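Town library's new "sort it yourself" table opens with one bowl and one block

GISTIRBRIDGE – The long-promised hands-on corner at the Gistirbridge public library opened in January with a program called First Things, and the first things turn out to be a wooden bowl and a green block. Visitors who had been expecting a climbing wall were told that the climbing wall had been a rumor.

The idea behind the program is that small children learn a great deal by putting something into a container and taking it out again, a theory any parent with a kitchen drawer could have offered the library at no charge. The library paid 1246 dollars for its version, which covers the tabletop, the materials and a laminated card explaining how to put a block in a bowl.

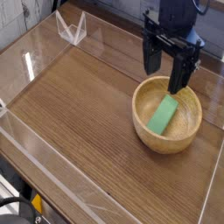

The green block in the wooden bowl, First Things table, Gistirbridge.

The bowl came from Horano, a small woodturning shop two streets over, and it has been the popular success of the opening. It is pale, thick-rimmed and round, and several adults have asked whether they can buy one for salad. The shop says yes. The block has had fewer admirers. Its light green color was chosen after a comment period that drew about 300 replies, a better turnout than the last two hearings on the parking garage.

Clear acrylic runs along the edges of the tabletop. One early reviewer in the comment book called it "a very nice aquarium for a bowl." Another asked when the fish were coming. Below that, in crayon, someone has written a long line of the letter B.

The card gives two activities. In the first, the block goes into the bowl. In the second, the block comes out and is set down beside it, at whatever angle the child prefers. The library had drafted a third, involving a lid, but the lid is on order.

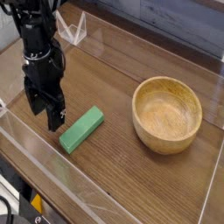

What comes next

A second table is planned for the Golob branch, where the children's room has more floor space and considerably worse carpet. That one is to have two bowls, and the library is bracing for questions about fairness. Part of the money will come from the spring book sale, which brought in 2000 dollars last year, mostly from cookbooks.

The First Things table is open whenever the children's room is. Groups should call ahead. The comment book is on the windowsill, and the crayons have been moved.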